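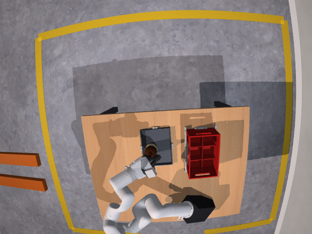 M. Thái, Anwendungstechnik und Maschinensicherheit bei Pludulden
Februar

Suche im Katalog … Suchbegriff eingeben

Flerska 264, Tischarbeitsplatz für zwei Roboterarme

Der Flerska 264 ist ein Arbeitsplatz für das Entnehmen und Einsortieren von kleinen Teilen. Zwei weiße Gelenkarme arbeiten am gleichen Holztisch, mit einer dunklen Schale und einem roten Kasten mit sechs Fächern. Um den Tisch verläuft eine gelbe Bodenmarkierung.

Die Markierung zeigt den Personen, wo der Arbeitsbereich beginnt. Sie ersetzt keine Schutzeinrichtung. Ob ein Zaun, ein Scanner oder eine Begrenzung von Kraft und Geschwindigkeit nötig ist, ergibt sich aus der Risikobeurteilung am Aufstellort. Diese Beurteilung muss der Betreiber oder sein Integrator schriftlich machen, auch dann, wenn die Arme allein als kollaborierend verkauft wurden. Bitte beachten Sie, dass der Greifer und das Werkstück mit beurteilt werden.

Regeln für den Betrieb

- Schale und Kasten stehen immer an dem Platz, der im Programm eingelernt ist. Nach jedem Umsetzen fährt man den ersten Zyklus mit reduzierter Geschwindigkeit.
- Beide Arme haben einen gemeinsamen Not-Halt. Zwei getrennte Kreise liefern wir nicht.
- Ragt ein Werkzeug über die Tischkante, dann zählt dieser Überstand zum Arbeitsbereich. Die gelbe Linie wird nach der größten Reichweite geklebt und nicht nach der Tischplatte.
- Innerhalb der Linie wird nichts abgestellt, auch keine leeren Kästen.
- Beschädigte Markierung erneuert man vor der nächsten Schicht. Wir empfehlen das Band Skimville, Artikel 822.

Lieferumfang

Tisch mit Untergestell, Halterungen für Schale und Kasten, Markierungsband für den Boden, Prüfprotokoll in Deutsch und Englisch. Die Arme und die Greifer bestellen Sie separat. Die Montageanleitung (Dokument 1811) enthält auf Seite 3 die Vorlage für die Unterweisung des Personals.

Die technische Beratung ist am Dienstag ganztägig erreichbar, an anderen Tagen nach Vereinbarung.

Wir verwenden Cookies, um unseren Katalog zu verbessern. Alle akzeptieren | Nur notwendige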